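Workshop notebook, natural dye bench
16 Sep 2025 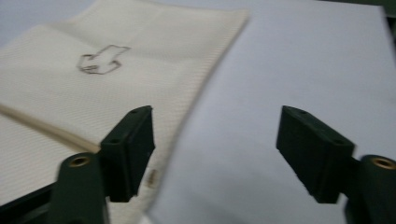 Cream twill with ink outline, top left.

Second weld bath on the Udness cloth. Scoured with soda ash and a little soap, simmered for an hour, left to cool in the pot. The water came out the colour of weak tea, so the mill finish is heavier than Khadija thought. I'd scour twice for the next lot.

Mordant: alum at 12 per cent of dry weight. Dry weight of the batch was 1063 g. I wrote 1036 on the pot lid on Friday – ignore that. The difference is too small to matter for the alum but it does throw out the weld sums.

Weld: 204 g chopped dried tops, soaked overnight, strained through muslin. Added a pinch of chalk. Bath held at around 60 degrees, never higher, as the July batch went brown when Bláthnaid let it climb. Seven strips pulled at intervals and pegged in order on the line by the window.

First strip is a thin lemon. The fourth is the one I like. After that I can't tell them apart by eye, and Venla couldn't either when she came in for the scales.

Iron dip tried on the last strip only. Went olive at once, patchy along the selvedge. Probably not stirred enough.

To do:
Lightfast test, half of each strip under card on the south sill.
Ask Vitória if the Fadora order can wait until the test is done.
More alum. The tub is nearly out.
pH strips are out of date – the readings from July may be off as well.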